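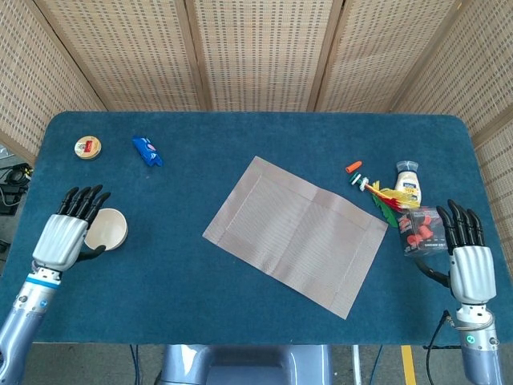 Most of you will spend this unit worrying about the model, and I get it, the model is the fun bit. But I've marked enough of these projects to know where the marks leak out, and it's nearly always in the examples you gathered back in week 4 when you thought you were just warming up. So these notes are all about collecting. Take one small job: a bowl and a placemat. You've got a thumb reaching for the rim of a little cream bowl, the mat lying slightly skew-whiff, and off to the side a tin, a bottle of mayonnaise and a bunch of bright plastic feathers that have nothing to do with any of it. Your learner doesn't know which of those things matter. It only finds out by seeing lots of goes at the job, and you're the one who decides what those goes look like.

What counts as one example

In this unit an example is one full go at the task, start to finish. Camera, joint positions, hand commands and the task sentence, all on the same clock. If one of those is missing you haven't got an example, you've got a video (nice for your report, useless for training).

The task sentence is the thing people get sloppy about. Write it before you start and keep it plain. "Put the bowl on the placemat" is good. "Tidy up the table" is a nightmare, as two people will do two different things and both of them will be right. If you want to change the wording halfway through a session, stop, save, and start a new batch under a new name. Please don't go back and edit the old ones!

Start and end poses

Every go starts with both hands clear of the object and ends with both hands clear of the object. I know it feels slow. When I was learning this I used to chop my recordings the instant the thing landed, and the model I trained got to the goal and then just sort of stayed there, gripping. It had never once seen anyone let go and back off. Leave 2 seconds of stillness at each end and trim later if you really must.

Changing things on purpose

Between goes, move the bowl. Then move the mat. Then turn the mat a bit. Do them separately for the first lot, so that if something goes wrong in training you have a hope of finding out which change did it, and after that mix them up as much as you like.

I'd also like you to keep a reset sheet. Pencil and paper is fine. Mine has a rough sketch of the table with a letter in each patch, and before each go I pick a letter for the bowl and a letter for the mat. People are terrible at being random by hand. Left to ourselves we put the bowl back where it's easy to reach, every single time, and you end up with 700 goes that are really the same go in a different hat. Use dice, use the script in the Gashi folder, I don't mind.

The extras (we call them clutter, though I've got a soft spot for them) should move as well, just not every time. If the tin is always in the far corner, the learner may well start using it as a landmark, and then somebody borrows the tin and the whole thing falls over. Edin Radulović, who ran this lab before me, used to swap one extra for something from his own pockets at every break. Keys, bus pass, half a muesli bar. It worked a treat.

Don't leave anything on the table that you'd be upset to see knocked over, though. Lids on.

Pace and hands

Driving the hands takes a while to get used to. Your first 15 goes are practice and they go in the practice folder, no arguments. You'll be jerky, you'll overshoot, you'll close the fingers too early. Then one day you'll notice you've stopped thinking about your own wrist, and that's when I want you to start recording properly.

Go at the speed you'd use to pass someone a full cup of tea. Come in over the mat with the fingers already shaped for what you're about to do, and try not to stop dead and think halfway. Pauses get learned too. If you need to think, think before you press record.
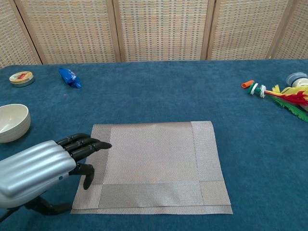 Figure 2. Fingers just above the left side of the mat, with the mat clear and the bowl at far left.

Have a look at how much blue there is to play with in Figure 2. There's a lot of open table between the mat and the odds and ends, and I'd expect your reset sheet to make use of plenty of it. The folding screen behind the table stays put for the whole batch, by the way. We'll change backgrounds in the Dilmont exercise and I don't want both things shifting at once.

Keeping the bad ones

Don't delete your mistakes. Mark them. There are only three labels in Traltisico (good, recovered, failed) and you can set them with one key after each go:

good: job done, no fuss
recovered: something slipped or missed and you fixed it in the same go
failed: job not done, or you gave up

Recovered ones are gold. A learner that has only ever seen perfect goes has no idea what to do when the bowl slides a bit, whereas one that has watched you fumble and try again has at least something to copy. Don't fake them, mind you. I can always tell, and so can the model.

Label straight after each go, while you still remember it. If you're not sure between good and recovered, pick recovered and write a word or two in the notes field.

Before you pack up

Play back the first go, the last go and one from the middle. Check the clocks line up. Check the task sentence is attached. Copy the batch to the Pavar drive under your group name, then open it from there (not from your laptop) to make sure it copied. Photograph your reset sheet and put it in the same folder.

For next time: bring your reset sheet and one batch with all three labels in it. We'll swap between groups, and you'll try to work out each other's task sentence from the playback with the sound off and the notes hidden. Read the section on splitting your data first, and keep whole sessions together when you split. Goes from one session shouldn't end up on both sides.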